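FOR RELEASE 23 September 2024

Namgate opens a phone charging table, and asks people to please use it

Namgate, the shared office and workshop building in Valau, today announces the launch of Liven, a house-wide plan to get phones charged in one place and keep chargers from wandering off. Yes, this is a press release about a charging table. Tenants have been told about it by email, by poster and once over the fire alarm speakers, and the press seemed the next logical step.

The plan grew out of the spring tenant survey, which drew 498 replies. Coffee came first among the complaints, as it does every year. Dead phones came second, well ahead of parking and the smell on the stairs. Several people reported walking two floors to borrow a charger, finding the socket taken by a fan heater, and walking back.

"We had outlets behind filing cabinets and cables with no known owner," said Henrike Rathjen, building manager at Namgate. "I have a drawer of them. I am told some fit a camcorder."

Liven also asks tenants to look at the glass before they blame the battery. A good share of the phones brought to the front desk as "acting strange" needed a cloth. Specks and smudges show up best on a gray screen in flat light, and the desk now keeps a box of dry wipes next to the sign-in book. 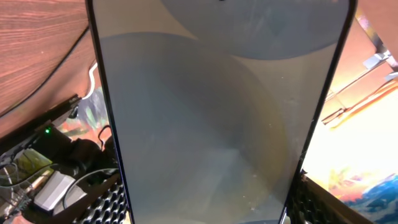 What the table offers

The first Liven table is a plain wooden one, with a white power strip laid across it and a black charging cable long enough to reach a phone without dragging the phone to the strip. Seating was discussed and turned down. Rathjen's view is that a chair turns a charging table into a desk, and then somebody puts a plant on it.

Tenants are asked to set the phone flat, screen up, and to leave the slack in the cable alone. Coiling it tightly around the plug is how the last batch died. The loops may look untidy to visitors. Visitors are welcome to look at something else.

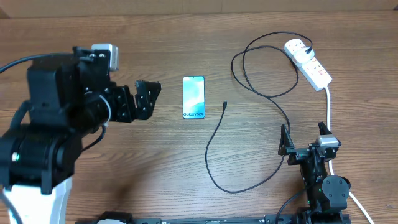 The power strip stays at the table. Namgate would like this sentence to appear in any coverage. The building's previous strips left one by one for meetings, birthdays and, in one case, a tenant's garage sale, where Rathjen bought it back.

Money for the project came from the building's small repairs fund. The total cost was $2,128, including new wall outlets on two floors, an electrician's visit and a second electrician's visit. A further $400 has been set aside for replacement cables, which Namgate expects to spend by December.

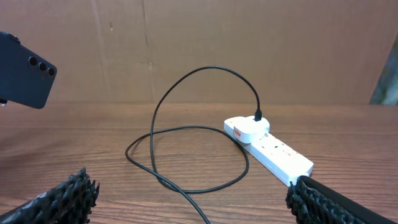
Sepúlveda, the repair shop on the ground floor, will hold a free drop-in hour each month for tenants whose phones won't charge at all. Staff there will check ports and cables and will tell you, kindly if possible, when it is time for a new one. They ask that people bring their own wall plug along with the phone. A white charger with a small reddish label looks a lot like the next white charger, and the shop would like to stop sorting them at closing time. Putting your name on yours is encouraged. Tape is available at the front desk, near the wipes.

The table is open to all tenants and their guests whenever the building is. There is no sign-up sheet. Namgate tried one for the microwave and would prefer not to talk about it.

Press contact: Henrike Rathjen, building manager, Namgate, Valau. Please call the front desk. Her cell phone is often charging.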